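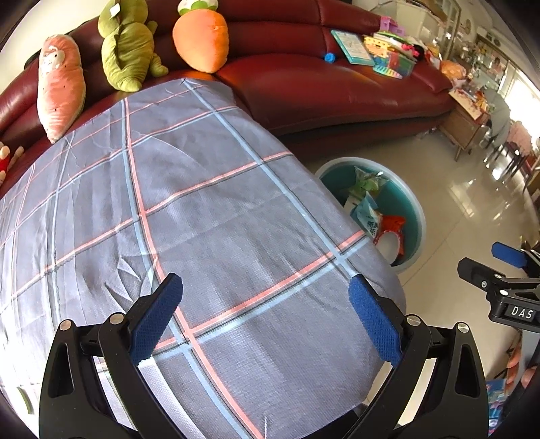
A plaid is a counting exercise before it is a piece of cloth. Somebody has to decide how many threads of one color go in before the next color starts, and then keep to that order across the full width of the loom. The simplest ones use two colors in even blocks. Most of the cloth people buy for a living room is busier, like the grey-blue one shown with this article, where long stripes of coral pink and pale blue run in pairs and every stripe has a thin dark edge. Those dark edges are a few threads wide at most, and in a weaving shop they are where mistakes get made.

At the Sezer mill in Hasgate, the counting is written down on long cards that hang from a nail beside each loom. The mill makes throws, blankets and some upholstery cloth, nearly all of it checked or striped. It sits on the low side of town between the river and the old freight yard, in a brick building with a sawtooth roof. In December the lights go on at three in the afternoon and the windows on the north side steam up.

Tadhg Ní Mhurchú has worked there for most of an adult life, first carrying bobbins, then tying in warps, then weaving, and now planning patterns in an office with a window onto the loom floor. The office has a desk, a light box, a kettle and a wall of cloth samples stapled to cards. The oldest cards have gone brown at the corners.

"People think the design is the picture," Ní Mhurchú said. "On the floor, the design is a list. Grey, this many. Dark, this many. If the list is right, the cloth comes out right."

The list is called the sett. Read from left to right, it gives the color and number of every thread in one repeat of the pattern. In a traditional tartan the same list is used for the warp, which runs the length of the cloth, and for the weft, which runs across it. When the two cross, each color meets every other color, and the squares where they overlap look like new shades. Two yarn colors give three visible colors. Four give ten. This is why a plaid can look rich with very little in it, and why a small change to the list can throw the whole thing off.

Many household plaids don't follow the tartan rule. The warp may carry one list and the weft another, so that the checks come out long and narrow or short and wide. Purists have opinions about this. Ní Mhurchú does not share them. A throw is usually seen folded, bunched up or hanging off the arm of a sofa, and a square check can look fussy when it is folded in half.

The work of setting up a loom takes far longer than most visitors expect. For a throw of ordinary width, Sezer puts 1670 threads in the warp. Each one is wound in order onto a beam, then drawn through a small eye called a heddle, then through a slot in a metal comb called the reed. The mill has a machine that ties new threads to the ends of an old warp, and it saves days when a pattern stays the same. When the pattern changes, the drawing-in is done by hand. One person sits behind the loom and passes threads forward. Another sits in front with a flat hook and pulls them through. They talk very little while they do it.

A thread in the wrong place shows up as a fine line running the entire length of the cloth. If it is in the ground color, it can be hard to find. If it is in one of the thin dark edges, it can be seen from across the room. The usual fix is to stop, cut the thread out, draw it through again and tie it in. Doing this near the start costs half an hour. Doing it after nine blankets have come off the loom costs nine blankets, or at least the full price of them. The seconds are sold from a table by the front door, and people in Hasgate have furnished whole houses from it.

Weft mistakes are different. They run crosswise and are caused by a broken yarn, a loom that stopped and started again badly, or a box of yarn from a different dye lot. The last of these is the one weavers complain about most. Two cones with the same color number can look the same in the hand and then show as a faint band once they are woven. The mill now buys its yarn from a spinner called Nullora, in lots large enough for a full run, and keeps the leftover cones on separate shelves with the lot number marked in grease pencil. The leftovers go into scarves.

Color is decided in daylight, near the north windows, and never after two in the winter months. Yarn is wound around a strip of stiff card in the proportions of the planned stripe. It is a rough test. It shows how colors sit beside each other and says nothing about how they look when they cross. For that, the mill weaves what it calls a blanket, which is confusing in a place that makes blankets. A pattern blanket is a single piece in which several warp lists are laid side by side and several weft lists are woven one after another. Every combination turns up somewhere on it. Ní Mhurchú cuts a paper window, moves it over the piece, and marks the good ones with a safety pin.

Most don't get a pin. A strong red next to a mid blue can seem to shimmer. Yellow takes over whatever it is near. Pale stripes on a pale ground vanish at a few steps. A thin dark thread on each side of a stripe is an old cure for that last problem. It holds the light color in place and stops it from bleeding into the ground, to the eye at least. It also adds two more entries to the list for each stripe, and two more chances to get it wrong.

The looms at Sezer are not new. There are 12 of them, bought secondhand over a long stretch of years, and no two behave quite alike. One runs well in dry weather and badly in wet. One will only weave a tight cloth. The newest came from a mill called Gultberg when it closed, along with a wooden filing cabinet that turned out to be full of pattern cards. Ní Mhurchú has been working through them in the slow weeks after the holiday orders. There are 640 cards. Some have a scrap of cloth pinned to them, and some have only the thread counts, in a kind of shorthand that takes getting used to.

A few have been woven again. The first was a brown and cream check that sold badly. The second, a green one with a double stripe, has stayed in the range. The old cards were planned for thicker yarn than the mill uses now, so the counts have to be adjusted. Scaling everything up by the same amount sounds right and often isn't. The wide blocks can take it. The narrow lines get heavy and need to be brought back down, by one or two threads, until they look the way they do on the scrap.

Once the cloth is off the loom it is stiff, slightly greasy from the spinning oil, and flat as cardboard. It goes over a lit table where two menders look for knots, skipped threads and slubs. They push the knots to the back and sew in missing threads with a needle, following the weave. Then it is washed. Wool cloth shrinks in this wash, and it is meant to. A throw can lose a tenth of its width, and the plan has to allow for it from the start. If the warp shrinks more than the weft, a square on paper comes out as something else.

Drying, pressing and brushing come after that. Brushing raises a soft surface and blurs the edges of the pattern, so the mill goes lightly on anything with fine lines. A crisp plaid and a fluffy one can come from the same list of numbers. Customers often take them for two different designs.

At home, the care is simple. Wool throws need washing less often than most people wash them. Airing on a line takes care of most smells. When a wash is needed, cool water and a wool soap will do, with the throw laid flat to dry – a hanger will pull the checks out of line. Creases from folding usually drop out in a damp room. If they don't, a steam iron held just above the cloth will move them. Cotton plaids can go in the machine with everything else, though a dark stripe should be washed with like colors the first few times.

Moths are the main enemy of wool, and they prefer cloth that has been put away dirty. A clean throw that gets used is fairly safe. A clean throw in a sealed bag is safer still. The mill's own sample cards, which hang in the open, have lost a few corners over the years, always from the same shelf. The shelf has been scrubbed, repainted and moved to the other wall.

By late afternoon the looms are switched off one at a time, and each weaver writes the last pick number on the card before leaving. In the morning the first job is to find that same row in the cloth and check it against the card before the loom is started.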